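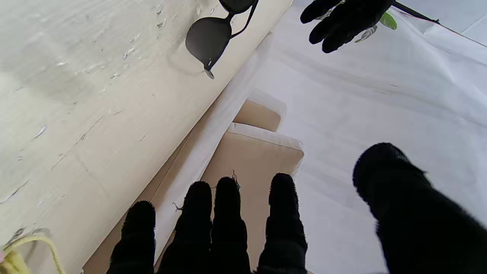

Istwood, Sunday, February 1, 2026

Progress report: equipment purchasing, household handling project
Prepared by Perihan Dursun for Bivia

Spending is on plan for the first half. The two hands are mounted and in daily use on soft goods and mixed items such as cushions, sunglasses and cord. All tasks so far have used the white cloth as a work surface.

The main cost we underestimated is finger coverings. The dark fuzzy material picks up lint and threads, and stray fibers show up in the wrist camera views. We budgeted for one set of coverings per hand in November. We now want to hold 11 spare sets, bought from Özkan at $145 a set. Their delivery times have been steady.

Clostgate quoted $400 for a second wrist camera mount. We have not ordered it. Fingers close to the lens look soft, and I would like to try a different mounting angle before we pay for new parts.

Still open:
Service contract for the hands. Two quotes in, one expected.
Storage shelving, $352, approved but not yet ordered.

No change to the total is requested. I ask that the unspent travel line be moved to consumables to cover the spare sets. The order can go out the day this is approved.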